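**Rehydrating freeze-dried raw patties: water ratio and holding time**

Dog is a 3-year-old spayed female, mixed breed, no known allergies. She eats Nendo freeze-dried beef patties, crumbled. The bag says "add warm water and serve" with no amount. If I add too little, the center of each piece stays chalky. If I add too much, she drinks the liquid and leaves the solids. Two things I want to know:

1. What ratio of water to dry product, by weight, gives even rehydration?
2. Once it is wet, how long can it stay in the bowl?

I use a kitchen scale, so grams are fine. I don't plan to switch to kibble.

Posted by **stindeo_k9**

---

**Rosalba Parisi**

Freeze-dried meat usually arrives with very little moisture left in it, while fresh raw meat is mostly water. Start with 2 parts water to 1 part dry by weight and adjust from there. Fat content changes the result. Fatty blends take up less water, and lean organ blends take up more.

Procedure:

- Break the patty down to pea size before weighing.
- Use lukewarm water. Boiling water cooks the outer layer and slows uptake at the center.
- Add half the water, stir, wait 10 minutes, then add the rest.
- Cut the largest piece open. If the center is still pale and dry, give it more time before you give it more water.

For holding time, treat it as raw meat from the moment it is wet. Freeze-drying does not reliably kill bacteria. It only stops them from growing while the product is dry. I pick up the bowl after 20 minutes and discard what is left. A covered portion can go in the refrigerator until the next meal the same day. Wash the bowl with hot water and soap each time, along with the scale pan.

If she drinks off the liquid, your ratio is too high or your wait is too short. Change one at a time.

---

**ravport1761**

just use bone broth instead of water, mine licks the bowl clean. check there's no onion or garlic in it. never weighed anything

---

**Marchetti_M**

Agree with the first reply on ratio. One addition: do not microwave the wet food to warm it. Heating is uneven, and a hot spot can burn the mouth. Some raw products also contain ground bone, and cooked bone is more brittle. Warm the water and leave the food alone. A small pot on the back burner at the lowest setting is enough. Check the temperature with a probe before pouring.

Also reseal the bag right away. Humid air will soften the remaining patties, and then your weights are off too.

Over-the-range microwave, stove below:

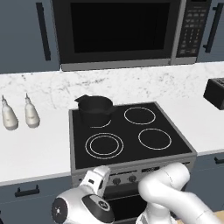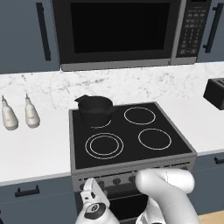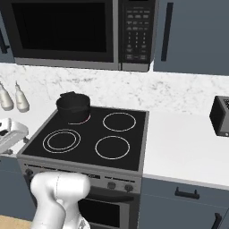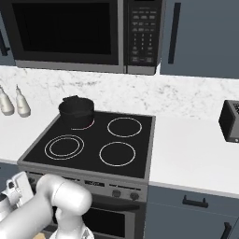

*Answer thread compiled by Rosalba Parisi, Raw and Freeze-Dried Feeding section*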